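Women in Technical Trades in the Reserve: A Local Study
Student project report, Elleck College
February 1, 2021

1. Question

Our group wanted to know why so few women in the Jarkalstead reserve brigade work in technical trades, although every trade has been open to them for years. We looked at vehicle repair, signals and engineering.

2. Method

We sent a survey to 1380 current and former reservists and got 526 usable answers. We also read the brigade's intake records, which the Rennie archive let us copy by hand. Interviews were done by phone, starting in June.

3. Results

Most women who answered said they had never been told they could apply for a technical trade. Recruiters at the Argate office handed out one leaflet for men and another for women until a few years ago. The second leaflet listed clerical, medical and supply posts. The entry test is the same for all applicants, and the women who took it passed at nearly the same rate as the men.

Uniforms and gear came up more than we planned for. Coveralls were ordered in men's sizes only, and several women paid for alterations themselves — one spent 300 dollars over two years.

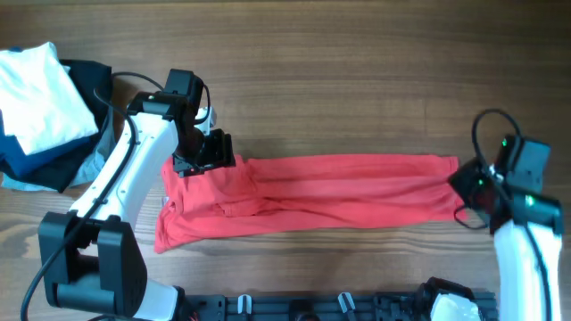
A former signals sergeant told us that the sizes were a nuisance but the postings were worse, and that she was moved to the front desk twice while men with lower scores stayed in the workshop. Two other women described similar moves.

4. Limits

Women who left early were hard to reach. The intake records also have gaps, and we left out the years with no entry for trade.

5. Next step

We have asked for 3000 dollars to repeat the survey in a second brigade, with the question on postings moved to the first page.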